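Budgeting for a first robot arm at a small workshop, what am I forgetting?

Posted in Equipment and Money by runham_makers

Hello all, and apologies in advance for the length of this. I help run the shared workshop at Runham. We have 12 regular members and a modest pot of money, and after a good deal of talking over tea we've agreed that we would like to buy one small robot arm for the bench. The idea is that it will learn light handling jobs, to begin with putting plates into display stands and taking them out again, as two of our members make tableware and are forever setting it out and packing it away before fairs.

I've been asked to write the plan and I have never bought anything of the sort. I can price the arm itself easily enough, but every time I look at a supplier's page there seems to be another line underneath it (grippers, mounts, pads, cables, a service plan) and I can't tell which of them are sensible and which are there to part us from our money. We also have a choice between buying new and taking a used arm from a firm called Narkance, which comes a good bit cheaper but without any support.

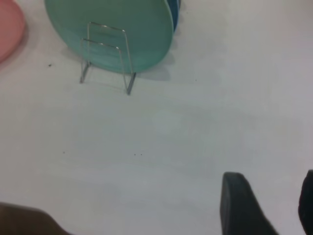

The bit I'm most unsure of is the gripper. Plates are smooth and round and not very forgiving, and the stands are thin wire, so there isn't much to take hold of and plenty to knock over. Would you spend more on the gripper and less on the arm, or is that the wrong way round? And how much should I keep back for things going wrong in the first year? We'd like to have the order in by October if we can, so any advice would be very gratefully received, however blunt!

plirnivton_bench

Lovely project, and you're already asking better things than we did when we started at Plirnivton, so take heart.

I would put the gripper first, yes. For plates on a tabletop nearly any small arm will reach far enough and lift enough, and you'll find that the makers' figures for speed hardly matter, as you will be running it slowly for months anyway. Where you'll feel the difference is at the fingers. Ask whether the pads can be changed without sending the whole thing back, and what a set of spares costs, and then put several sets in the budget from the start. We treated pads as a one-off purchase and by the spring we were cutting up a rubber mat with kitchen scissors (it worked, more or less, but I wouldn't want to show it to a visitor).

A camera near the gripper is well worth having for this sort of job too. With an overhead view you lose sight of the stand as soon as the arm leans over it. Do check that the mount and the cable are included in the price, as ours were quoted separately and the cable alone took 42 days to arrive. We had an arm sitting there looking handsome all that time and doing nothing at all.

On keeping money back, we set aside 21 per cent of the purchase price for the first year and spent up to half of that. Most of it went on dull things: a heavier bench, a clamp, a proper emergency stop to go within reach of the chair, and somebody to come and look at the electrics. If your bench wobbles when you lean on it, fix that before you order anything. A plate that was in the right place a moment ago won't be after a nudge, and you'll blame the software for weeks.

One last thing, and do forgive me for going on. Buy a box of cheap plates from a charity shop in a few sizes and colours, and a handful of spare stands, and write them into the plan as a proper line. Your tableware makers will be much happier if it isn't their own work being practised on, and you want some variety in any case.

wire_and_string

get the new one. used is fine if you've got someone who can fix it, doesn't sound like you have

yilma_tea_urn

I'd go a little further than the reply above, although I agree with it. We bought a used arm for the Yilma hall workshop (a different seller from yours, so I can't speak for Narkance) and the arm has been perfectly good. What caught us out was the control box, which needed an older version of everything, and one of us lost most of a winter's evenings to it. If you do go used, ask to see it running before you pay, ask for the control box and the software to be written on the invoice by name and version, and ask whether the gripper you want will bolt on to it. Ours wouldn't without an adaptor plate, and that had to be made specially.

Do also find out what your insurer thinks before you sign anything. Ours were quite nice about it, but they wanted a written procedure and a marked area round the bench, and it took them a while to say so. With October in mind I would ring them this week.

As for the service plan, we skipped it and have been all right so far. I'd sooner have the money in spare pads and a second set of cables. Do come back and tell us what you decide, I'd love to hear how it gets on with the wire stands.

runham_makers

Thank you all so much, this is a great help. The bench does wobble, I've just been and leaned on it. I've moved the gripper to the top of the list, added pads, cables and charity shop plates, and put Narkance down as a maybe until they'll let us see the arm running. Insurer next.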